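Ottar Rustad
@ottar_rustad

I want to write a few posts about moving to a small kitchen, because three people asked me the same question on Monday. The question is: how do you cook every day with so little counter? 1/

First, my background. We had a big kitchen for many years, outside of town. Now we are two adults and one teenager in an apartment on the fourth floor. The kitchen has one window and a counter that is shorter than my arms when I stretch them out. 2/

My biggest mistake was that I moved everything. I had the bread machine, the waffle iron, two sets of plates and a soup pot for a wedding party. I put all of it in the cupboards in one evening and was very proud. In the morning I could not find a spoon. 3/

Linnea Solberg, my neighbor from downstairs, gave me the advice that helped the most. Put everything in boxes, and take out a thing only when you need it to cook. After a month, look at what is still in the boxes. I had 7 boxes and I gave away four of them. 4/

The waffle iron stayed. My daughter voted for it very loudly. 5/
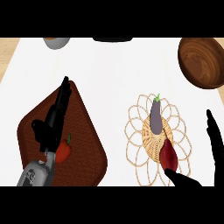 Second advice: do the cutting before you turn on the stove. In the old house I was cutting onions while the oil was already hot, and there was always space for the next thing. Now I cut all, I wash the board, I put it away, and then I start. It takes maybe ten minutes more for a soup. 6/

Third: buy less food, but more often. This was hard for me. I grew up with a cellar full of potatoes and my father bought flour in sacks. But there is a shop 107 steps from our door (my daughter counted, she was bored) and it is open until late. The shop can be my cellar. 7/

A question from Halvard Westerberg: what about spices? I keep 15 small jars in one drawer, lying down, with the names on the lids. If I want a new spice, an old one must be finished first. I broke this rule in December for cardamom and I do not regret it. 8/

Hanging things on the wall is good, but please check the wall first. Ours is a kind of soft board behind the paint. I put up a rail for pots and it came down during the night with a terrible noise. We now have a rail for towels only. 9/

What I still did not solve: baking. To roll out dough I must use the dining table, and then someone wants to do homework on it. We agreed that Saturday before noon is mine. It works most weeks - not when there are exams. 10/

Also the garbage. Four kinds of sorting and place for one bin under the sink. If you have a good idea, please write it to me. Torbjørn Rønning says he keeps the paper in the hallway, but our hallway is full of shoes and one bicycle. 11/

Somebody asked if I miss the old kitchen. Yes, in the fall, when it is time for jam. The rest of the year I like that I can reach the salt, the sink and the refrigerator without taking a step. 12/

I will write about the freezer another day. It has only two drawers and one of them is all peas, so first I need to have a talk with my family. 13/13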